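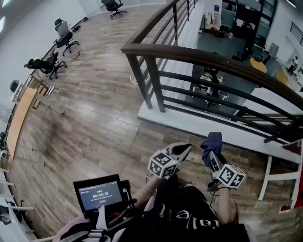 An office is a room where people sit for a long time, so please begin with the sitting, wrote Raquel Quintela in the margin of our first business plan. We kept the page. Joretti began with the sitting and until today most of our work is there: chairs first, then desks, and after them everything that stands between one desk and the next.

Who we are

Joretti furnishes and repairs small and medium offices. We started as two people, Raquel and Bernardo Bastos, in a storage room that we rented by the month. Bernardo had worked for many years with wooden stairs and handrails, and Raquel had planned workplaces for other companies. They met over a complaint. A client of hers had received a desk which was too long for its wall, and he was the one called to shorten it.

Today we work on two levels of the same building. The upper level is a mezzanine with a polished wooden floor, and a curved railing with a dark brown handrail separates it from the open office below. Upstairs we have the long desk of light wood along the wall, where drawings are made and orders are checked. Downstairs the floor is dark gray, there are partitions with glass panels, and two yellow tables are there, the round one with dark chairs around it. Most meetings with clients happen at the round one. People speak more easily at a round table, and it is also closer to the coffee.

How we use our own rooms

We do not have a showroom. Visitors are sometimes surprised by this, but we prefer that they see furniture in the place where it is used. The chairs along the upstairs wall are not all of one model. One has a gray mesh back and a black seat, another has a high back, and we invite visitors to try them for as long as they wish. Ten minutes is too short to know a chair. If you have time, bring your laptop and work one morning with us.

The low bench upstairs is the piece we are asked about most. It has light wooden legs, and it is good for putting on shoes, for putting down a box or for waiting a little while somebody finishes a phone call. We recommend a bench to almost every client who has a corridor, and most of them refuse it at first.

The floor also brings questions. The planks run diagonally and they have different tones of brown and tan. A diagonal floor uses more material, because the pieces at the walls must be cut at an angle, but in a narrow room it makes the eye travel to the side, and the room feels less like a corridor. On such a floor we advise soft casters. Hard casters are made for carpet, and on wood they leave marks which are difficult to polish away.

What we do

Planning. We visit your office, we measure, and we ask how each person works. The measuring is free inside the city. You receive a plan on paper and a list of prices, and you can take both to another supplier if you like -- some clients did this and later came back.

Supply. We sell desks, tables, chairs and storage. Our desks are from the Furnau line, made to the length of your wall. For meeting tables we offer the Cui series, round or rectangular, in five colors.

Repair. Gas lifts, casters, armrests, worn seats. In the last year we repaired 416 chairs, and for each of them we keep a card with the parts that were changed. Please do not throw away a chair only because it sinks.

Railings and stairs. This is Bernardo's part. He restores wooden handrails and replaces damaged balusters in offices with more than one level. He does not take new staircases, and for these he will send you to Trasetti, with whom he has shared many jobs.

What we ask from clients

We ask that the people who will use the furniture are present at the first visit, at least for half an hour. A manager can tell us how many desks are necessary, but usually the person at the desk knows that the window is too bright after three o'clock.

We also ask for patience in December. Many companies want to finish their new office before the end of the year, and we accept only as many projects as we can install ourselves. For this reason, orders for the end of the year should be confirmed 40 working days before the installation.

Guarantee

Each repair has a guarantee of two years. New furniture has the guarantee of its maker, and we take care of the papers for you. If a part fails, you call us and not the factory.

Visiting

We are open Monday to Friday, from nine to five, with a pause for lunch. The entrance is on the lower level. Please ring, and someone will come down the stairs to open. If you bring a chair for repair, tell us on the phone before, and we will help you to carry it from the car.

This page was last revised on June 20, 2022.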